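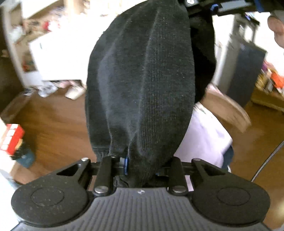

*Grip tool with a black knit sleeve, close to the ribbed plate.*

# Allano Home Kit: paired hand-held grippers for recording examples

The Allano Home Kit is for teams that need examples of soft goods being handled in real rooms. A person holds a gripper in each hand and does the job the usual way. The recordings go to the learning system as examples to copy. No robot arm is needed on site.

Each kit is sold by Prunham and comes set up as a left and right pair. The two tools record on one shared clock, so a move that starts with one hand and ends with the other stays in one file.

## What it is used for

Most buyers start with laundry and small household items. Dark cloth is worth recording early. Folds in black fabric are hard to tell apart, and a model trained only on light towels does poorly when it meets them.
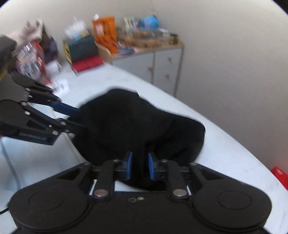

*Both grippers at a bunched black cloth on a white tabletop.*

Two-handed work should make up a good share of any cloth set. Let one hand hold while the other moves, and switch roles between takes. Pascal Vasseur, who wrote the recording guide, also asks operators to keep their bad grabs. A grab that misses and is tried again is a useful example if it is labeled that way.

## Recording a set

1. Pair both tools and wait for the ready tone.
2. Open and close the fingers fully once.
3. Start the take with the fingers open.
4. Do one task at normal speed.
5. Bring the fingers back to open and stop the take.

Keep each take under 30 seconds. Longer jobs should be split at a point where the cloth is at rest. A set is 200 takes of one task, and we suggest at least 2 operators per set so the model does not learn one person's habits.

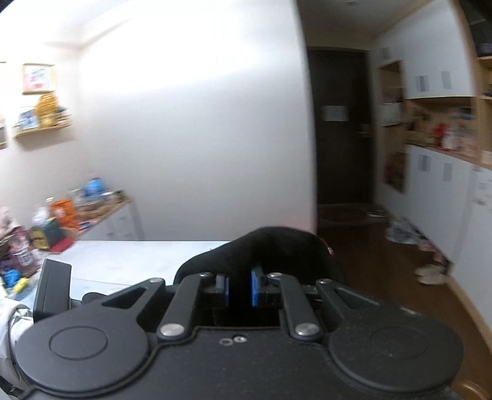

Change the starting point between takes. Drop the item, turn it, or move to another side of the table. The room can stay as it is. Clearing every surface first gives the model a kind of home it will rarely see again, and the takes don't transfer well.

## Labels and review

Takes are reviewed in Osen, the desktop program that comes with the kit. Each one gets a task name, an item type and a result: done, done on retry, or not done.
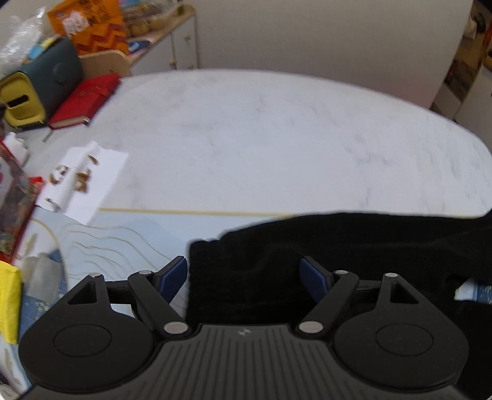 Item labels should name the thing being handled and leave out the rest. Osen has a separate field for surroundings, and it can be filled in once per location. A marble tabletop with a red notebook and a sheet of paper with crumbs on it goes in that field, while the black fabric gets the item label. If the operator can't say what a piece of cloth is, use "cloth, other."

## In the kit

- Left and right grippers
- Spare fingertip pads
- Charging dock
- Osen license for 11 users
- Printed recording guide

Orders and loan units: Clémence Tanguy, Prunham sales desk. Returns must include both grippers and the dock.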